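Início | Aprender | Materiais e Oficinas | Escolas | Visitas | Contactos

O estirador de mesa: uma prancha para desenhar

Quem desenha sabe que o papel não gosta de ficar quieto. Enrola-se nas pontas, foge com o braço, escorrega quando se apaga uma linha com força. Há muito tempo que desenhadores, pintores e arquitetos resolvem este problema com um objeto simples: a prancha de desenho.

Uma prancha de desenho é uma superfície lisa e rígida sobre a qual se coloca a folha. O papel prende-se com fita, com molas ou com pequenos pregos de cabeça larga chamados percevejos. Presa a folha, já se pode rodar a prancha, incliná-la ou levá-la para perto da janela sem estragar o trabalho.

As pranchas antigas eram quase sempre de madeira macia, como a de choupo ou a de tília. Na madeira macia o percevejo entra e sai com facilidade, e o lápis desliza sem saltar. Muitas tinham réguas de madeira aplicadas por trás, para que a prancha não empenasse. Empenar é o que acontece a uma tábua quando apanha humidade de um lado só: fica torta, como uma telha.

Algumas pranchas têm também peças de metal, por exemplo dobradiças, que permitem levantar um dos lados e desenhar numa superfície inclinada. O desenhador vê assim a folha de frente, e as proporções saem mais certas. Numa mesa plana, a parte de cima do papel fica mais longe dos olhos e tende a ser desenhada maior do que devia. 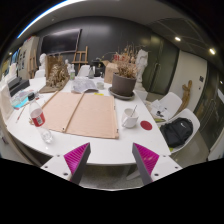
Muireann Fitzgerald
Responsável pelo Serviço Educativo, Ateliê Viluvell

Na mesa branca do ateliê, a prancha é de madeira clara, entre o rosado e o bege, com réguas estreitas também de madeira. Uma delas passa pelo meio. Junto das réguas há pequenas peças escuras -- procurem-nas com atenção, pois passam facilmente despercebidas.

À volta de uma prancha juntam-se outros materiais. O pincel é um dos mais conhecidos e tem três partes: o cabo, a virola e o pelo. A virola é o anel de metal que segura o pelo ao cabo. Um pincel nunca se deixa de pé dentro da água, com o pelo para baixo, porque as pontas dobram e deixam de fazer linhas finas. O pincel avermelhado desta mesa está deitado, e é deitado que deve secar depois de lavado.

As canecas são presença habitual nos ateliês. Convém que cada pessoa saiba qual é a caneca de beber e qual é o recipiente de lavar os pincéis. No Ateliê Viluvell a regra é simples: na loiça de beber não entram pincéis. As garrafas e os frascos devem ter rótulo e ficar bem fechados quando ninguém os usa.

Também as plantas secas têm lugar numa sala de desenho. Uma planta seca, como a do vaso redondo que está atrás da caneca, é um excelente modelo: não murcha de um dia para o outro e mostra bem a forma das folhas e dos caules. Os caules finos servem para treinar a linha; as folhas castanhas, para treinar a sombra.

Para experimentar em casa ou na escola

Procurem uma tábua lisa ou um cartão grosso, maior do que a folha. Prendam o papel nos quatro cantos com fita de pintor. Apoiem um dos lados da tábua em dois livros -- o lado mais afastado do corpo -- e desenhem uma planta. Depois repitam o desenho com a tábua deitada na mesa e comparem os dois.

Palavras novas

Empenar: ficar torto, falando de madeira.
Percevejo: prego curto de cabeça larga, para prender papel.
Virola: anel de metal do pincel.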